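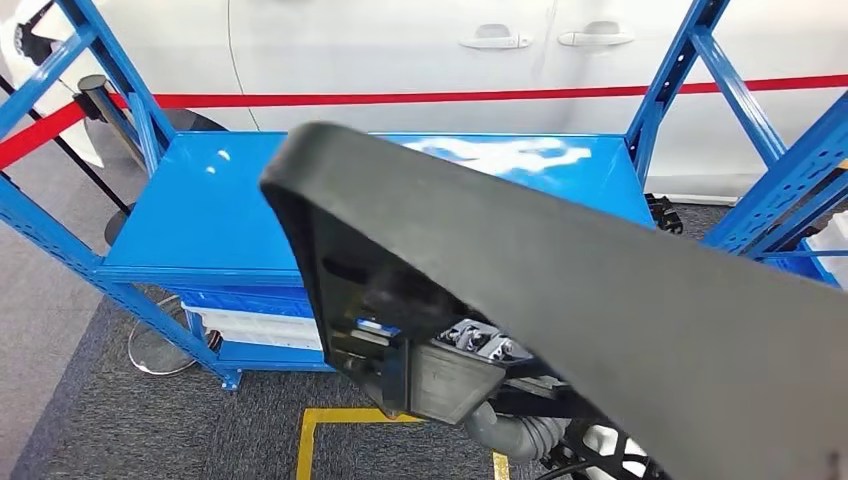
Figure 9.1 Blue metal shelving with perforated uprights and diagonal cross-braces.

Chapter 9
What Does Storage Cost?

Ask a shop owner what it costs to keep goods in the back room and you will usually get a small number, or a shrug. The rent is paid anyway. The shelves were bought years ago. So the goods sit there for free, or so the argument goes. This chapter asks you to distrust that argument, and to distrust some of the tidy formulas offered in its place.

Take the case of Idahosa, a hardware wholesaler in the town of Flanden. Its manager, Folasade Danladi, listed 3062 separate items in stock one January. When she sorted them by date of last sale, 1000 had not sold at all in the past year. Her accountant still carried every one of them at full purchase price. On paper the company looked rich. It was also borrowing money to meet its payroll.

Where did the accountant go wrong? The usual answer is that he ignored "carrying cost," the yearly expense of holding goods, which many manuals set at a fixed share of their value. Be careful with that share. Gunārs Siliņa, who wrote one of the early manuals, took his figure from a single grain store at Melska, and later writers copied it without asking whether hinges spoil like barley. They don't. A box of hinges may sit for years and lose nothing except its buyers.

A better starting point is the question Funmilayo Anozie put to her students: what else could this space and this money be doing? If the honest reply is "nothing," the shelf really is cheap. In a busy store that reply is rare, and it deserves checking before anyone believes it.

Section 9.1 looks at space, and Section 9.2 at money tied up in stock. Section 9.3 returns to Idahosa and tests whether clearing out the unsold items would have helped. The records leave room for doubt.

Key terms: carrying cost, dead stock, opportunity cost

Search this book Enter keyword Go
3 comments
Contact | Copyright Zonunach Press | Back to top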